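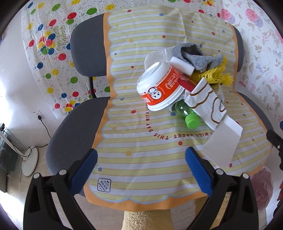 The office chair, striped cloth and all.

I'd been trying to get Natalie Cheetham to talk to me for months. If you've cached anywhere near Utby you'll know her name from the bottom of the listing page, and if you've done Skornano you've probably cursed it out loud, in the dark, up to your shins in bracken. It's a night cache, it has 22 stages, and it took me three goes to finish. I still have the scar on my thumb from the stile!

She finally said yes in an email that was one line long ("Fine, but I'm not giving you stage nine"), so I put the kettle on and rang her.

First question, obviously: why night caches? Most people start with a film pot behind a road sign and go on from there.

"Oh, I did the film pots," she said. "I did loads of film pots. I had a run of them along the old railway and they were rubbish. You'd get these logs that just said 'TFTC' and nothing else, one after another, all on the same afternoon. And fair enough, what else was there to say about them? Then I went on a night one over at Vollen, with Rocío, and I came home and archived half of mine."

Rocío is Rocío Figueroa, who caches as one half of the pair and does most of the walking, according to Natalie, and most of the complaining, also according to Natalie. The Vollen cache has gone now, which is a shame, as I never got to it. It ran round the edge of a lake and you followed reflectors on the trees, and Natalie talks about it the way other people talk about a gig they went to when they were 17.

"You turn your torch on and there's nothing. And you move it a bit and there's this tiny light looking back at you from right across the water. I think I screamed. Rocío will say I screamed."

So she started planning her own. I'd always assumed you just went out with a bag of tacks and got on with it, and I said so, and there was a bit of a silence.

"No tacks," she said. "Please put that in. No tacks, no nails, no screws in living trees. I know people do it and I know there are old ones out there. All of mine are on posts, or on dead wood, or they're on a loop of cord that goes round loosely, and I go and let the cord out every year. If a tree's grown into your cord you've left it too long."

The land belongs to the Valdovinos estate, and she asked them first, before she'd cut so much as a bit of reflective tape. She wrote a proper letter with a map. They said yes to the lower wood and the ridge and no to anything near the pheasant pens, and they asked for it to be switched off in May for the ground-nesting birds, so every May the listing gets disabled and every May somebody writes to her to ask if it's broken.

"It says on the page! It's the first line on the page. I've put it in capitals. I've had a man drive up from the coast and then tell me off in the log."

I asked how long the whole thing took to set up and she had to go and look it up in her notebook, so I heard a lot of drawers. It was one winter for the route and another for the stages. She'd walk it in daylight, mark the spots on paper, then come back at night and find that half of them didn't work.

"Things you can see perfectly well at noon aren't there at night. And then things you never thought about are suddenly massive. There's a white gate on the ridge, and in the day you'd walk past it. With a torch you can't look at anything else, it's like a cinema screen. I had to move the route so you come at it from behind."

Her test walker was Dulce Serrano, who had never found a cache in her life and didn't especially want to. Natalie thinks that's the best sort of tester. Cachers know too much, she says; they go straight to the ivy or the funny-looking stone, and you never find out whether your clue makes any sense.

"Dulce just did exactly what the sheet said. If the sheet said turn left, she turned left, and if left was a bog then she was in the bog, and she'd stand there in it and read me the sheet. I rewrote the lot. It was the kindest thing anyone's done for one of my caches."

I should say something about how it works, for anyone reading who hasn't been. You park at the lay-by (there's room for a few cars, don't block the field gate) and the first stage is an ordinary container with a laminated sheet in it. From there you follow white reflectors, and where you see a red one you stop and look low down, and where you see two together you change direction. There are numbers to collect as you go. The final isn't at the end of the trail, so you do a bit of arithmetic with cold fingers and then walk back part of the way you came, swearing. The longest gap between reflectors is 400 metres, across the open top, and that's where I lost it the first time.

"Everyone loses it there," said Natalie, sounding very pleased. "You've got to trust the bearing. People don't like walking into a dark field on a bearing. They drift downhill, and they end up at the wall, and then they follow the wall, and I get a phone call."

She gives her number out on the sheet, by the way, and she does pick up. I can vouch for that. I rang her from the wall.

What she won't do is tell you where the next one is. She'll tell you how to get back to the last one you found, and if you've really had enough she'll talk you to the footpath and you can go home. I found this maddening at the time and I've come round to it since. (Second visit: got over the top, went wrong in the lower wood, went home. Third visit: thumb.)

We got on to kit, because I always ask about kit. She's not fussy. A decent head torch, and a second torch you hold in your hand, down by your hip or up by your eye depending on what you're looking for. Reflectors only bounce the light back where it came from, so if you're holding your torch at arm's length you'll miss the lot. Spare batteries. A pencil, not a pen, as pens sulk in the damp. And 5 sheets of paper, she was very definite about this, one for each section, so that if you drop one in a puddle you've still got the other four. I'd done all mine on the back of a receipt, which I didn't mention.

"And a friend," she added. "It says take a friend on the page as well. Crisóforo did it on his own and I was cross with him."

That's Crisóforo Manríquez, who got the first to find, and whose log is worth reading if you have a spare quarter of an hour. He went out the night it was published, in sleet, and wrote it all up the next morning in more detail than I've put into this whole piece. He describes each stile. He describes a sheep. Natalie printed it out and keeps it in the notebook, cross or not.

I wondered if she got many logs like that these days, and she said more than people think. The short ones are mostly on the easy caches. If someone's been out half the night they want to tell somebody about it, and the person who hid the thing is the obvious one to tell. One from Sarahí Magaña, who'd brought her teenage sons, just said they had all stopped speaking to each other at stage six and made up again at stage fifteen over a flask of soup. Natalie loved that one. She's since met the whole family at an event and says the boys are still arguing about the white gate.

Maintenance is the bit she moans about. Tape peels. Squirrels chew the cord, or something does. The container at stage one has been replaced so often that she buys the lids separately. Somebody once moved a reflector, and she reckons it was a child having a nice time, and it sent people round in a circle for a fortnight until one of them worked out what had happened and wrote to her with a diagram.

"I go round it all at the start of autumn, in the day, then I do it again at night with fresh eyes. It's a lot of walking. But I'd be walking anyway, I like it up there. I'd sooner look after one properly than have 500 of them rotting in hedges."

She did say that last bit quite pointedly. I have a fair few in hedges myself. I went out and checked two of them the next morning, and one was full of water and a slug, so point taken, Natalie.

And is there another one coming? She went a bit cagey. There's a route, she said, and a landowner who's thinking about it, and it wouldn't be reflectors this time. I asked what it would be, then. She said sound. I asked what that meant and she told me that Dulce had already been out on the first part and had refused to go back until it was warmer.

I did try for stage nine, just before we hung up. No luck. She said to look at it again, lower down, and then she said she'd already told me too much and had to see to her tea.

Skornano is open again now, until the birds want it back. Check the page before you set off, take the second torch, and if you find a blue woolly glove near the stile, it's mine.

Posted 16 Mar 2025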